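# The Arithmetic of the Levy Lid

*How a cap on municipal revenue moves costs between classes of ratepayer, and why the effect takes several budgets to appear*

Municipal finance officers in Lalovden call it the lid. The term refers to the clause in the district charter that limits the annual increase in total levy revenue to a fixed percentage, regardless of what happens to assessed property values. The clause is short. Its consequences run through every line of the district's budget, and they are poorly understood outside the finance office.

The first point of confusion is what the lid applies to. Ratepayers tend to read it as a limit on their own bill. It is a limit on the aggregate. If the levy is permitted to rise by two per cent, the sum of all bills may rise by two per cent, but the bill on any one property can rise by more than that or fall outright. The distribution depends on how that property's assessed value moved in relation to the rest of the roll.

Take a simple roll of two classes, residential and commercial, charged at the same rate. In a year when residential values climb by 17 per cent and commercial values do not change, the rate is adjusted down so that the total stays under the lid. Commercial owners pay less than the year before. Residential owners pay more, and the increase on the median house will exceed the headline figure. No one has voted for a shift in burden. It follows from the assessment cycle.

## What the charter counts

The Lalovden charter excludes three items from the capped total: debt service on borrowings approved by ballot, charges for a metered service, and revenue from new construction in its first year on the roll. Each exclusion has a defensible purpose. Together they shape how the district chooses to pay for things.

Debt service is the largest. A road resurfaced out of operating revenue competes with the library, the parks crew and the bylaw office for space under the lid. The same road resurfaced with ballot-approved debt does not. The total cost is higher once interest is included, but the capped budget is untouched. Over the past 10 budgets the district has moved most of its road renewal, and all of its major culvert work, from the first column to the second.

Metered charges are the next. Solid waste collection was a general service until the neighbouring municipality of Gashaw converted its own to a user fee, and Lalovden followed in August of the next year. The levy did not fall by the amount the new fee raised. Part of the room was used for wage settlements and part went to the stormwater reserve. From the standpoint of the charter this was permissible. From the standpoint of a household adding up what it pays to the district, it was an increase above the lid.

The construction exclusion works in the district's favour in a building year and against it afterwards. New assessment enters the roll outside the cap, which lets revenue grow with the number of dwellings to be served. After the first year that revenue is folded into the base. Subdivisions, however, do not draw on services evenly. Roads and pipes are new and need little. Recreation, policing and planning costs arrive early. Pavement costs arrive in a block some two decades later, when the growth revenue has long since been committed elsewhere.

## The banking provision

Unused levy room may be carried forward. If council adopts an increase below the permitted maximum, the difference is recorded as banked capacity and can be drawn on in a later year. The provision was written so that councils would not raise the levy to the maximum each year simply to protect the base.

In practice the bank has behaved as a political instrument. Low increases are adopted in the budget before a municipal election and the banked room is drawn in the budget after it. The pattern can be seen in the district's own schedules for four consecutive terms. The average increase over a full term is close to what it would have been with no bank at all. The variation within the term is considerably wider, and it is the variation that ratepayers on fixed incomes find hardest to absorb.

There is also a disclosure problem. Banked capacity appears in a note to the budget and is not shown on the bill. A ratepayer who sees an increase well above the lid percentage may reasonably conclude that the cap has been breached. The finance office fields these calls every spring and sends out a one-page explanation, which cites the clause but does not state the balance remaining in the bank.

## A worked comparison

Two commercial sites on the industrial road show how far individual bills can depart from the aggregate. The first is held by Zukix, a light fabrication firm. The second is held by Vorkix, which leases warehouse space. The parcels are adjacent and close to the same size.

At the last general assessment the Vorkix parcel was revalued on an income basis, reflecting strong demand for storage. The Zukix parcel, with a purpose-built structure that has few alternative uses, was valued on depreciated replacement cost. The first valuation went up by 48 per cent. The second went down. In a year when the district reported a levy increase within the lid, one owner's bill rose by almost half and the neighbouring owner's bill was reduced by $1591.

Neither result is an error. The assessment authority applied the method prescribed for each type of building, and the district applied a single commercial rate to both. An appeal against the valuation would need to show that the method was wrong or the inputs were. An appeal against the levy itself is not available, as the levy complied with the charter.
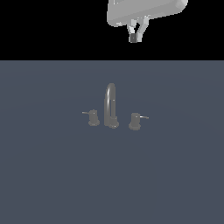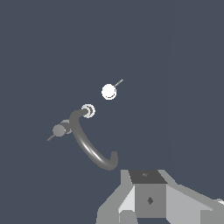
The usual remedy proposed for this kind of movement is phasing, in which a change in assessed value above a threshold is brought onto the roll over three years. Phasing lowers the peak for the owner whose value has risen. It has a cost, and the cost falls on the owners whose values have not. While the increase is being phased in, the roll is smaller than it would otherwise be, the rate needed to raise the same levy is higher, and every unphased property is charged at that higher rate. The lid does nothing to prevent this, as the aggregate is unchanged.

A second option is to set class shares directly. Council would decide what portion of the levy each class should bear and derive the rates from that decision. This removes the automatic shift between residential and commercial owners when their values diverge. It does not help within a class, where most of the movement in the industrial road example took place, and it requires council to defend the shares in public each year. Several councils have been offered the option and declined it.

A third is to bring the exclusions back under the lid and raise the permitted percentage to compensate. Debt service would then compete with operating costs on equal terms, and the incentive to borrow for routine renewal would weaken. The difficulty is one of presentation. The new percentage would be visibly higher than the old one, even if total charges to ratepayers were the same, and a charter amendment must pass by ballot.

The district's finance office has recommended a narrower change for the coming cycle. Each bill would carry a reconciliation in four lines: the change in the capped levy, the portion drawn from banked capacity, the change in excluded charges, and the change attributable to the property's own assessment. The figures already exist in the billing system. The recommendation goes to council with the second draft of the budget, along with a request for the printing cost, which will have to be found under the lid.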